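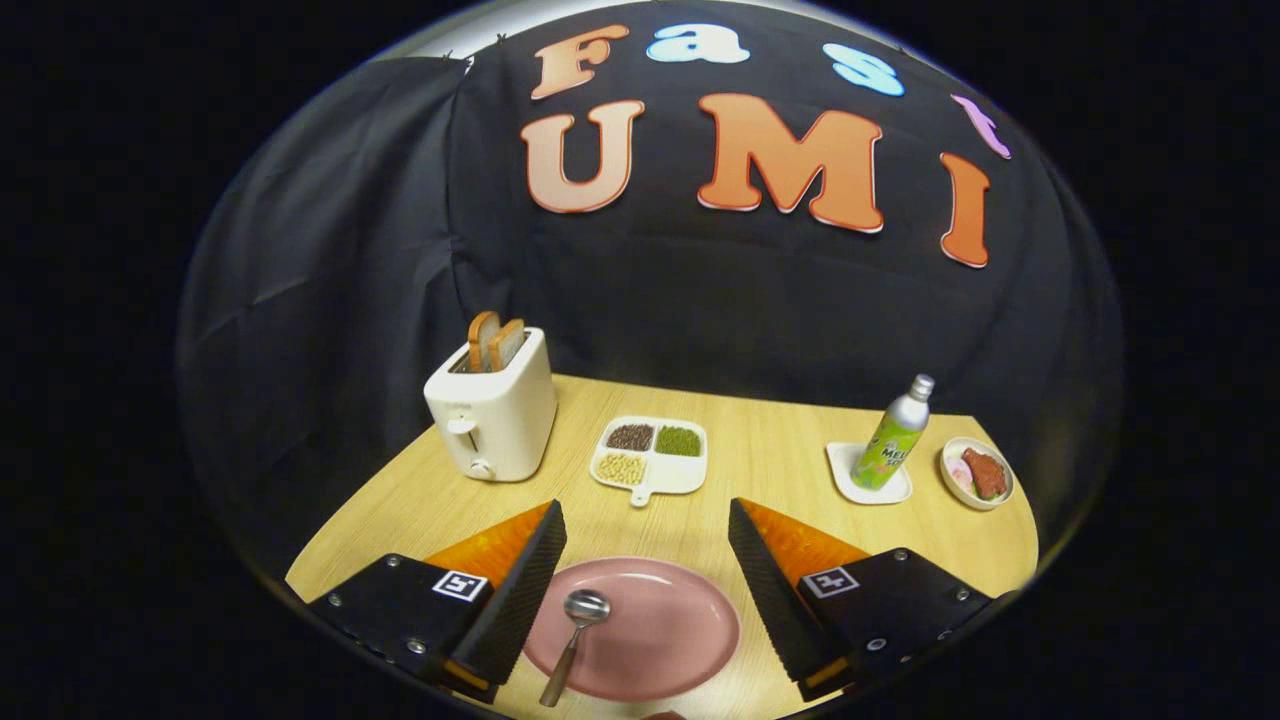
Toaster, beans, the green-labelled bottle and the pink plate, 18th October

Snežana swears a tray with compartments will change how I eat. I have my doubts. Dark beans at the back, mung beans next to them, soybeans in front, and I still had no idea what to make for lunch. Cathal says soybeans want soaking for 24 hours. Who plans lunch a day ahead? I had toast.

The toaster I don't trust either. Gorazd claims the dial means minutes, Senad says it's only a number, and neither of them has read the booklet. Two slices, golden brown at the crusts, fine. My old one did that too, and it cost less.

Then the play steak in its little white bowl. Tihomir thinks it will get his niece interested in cooking. It will get her interested in toy steak, I'd say. The bottle has a saucer all to itself, and I don't see what a bottle with a screw cap needs a saucer for.

The pink plate I like. It's too big for my cupboard, I measured. Must ask Snežana if she wants it back before the 30th.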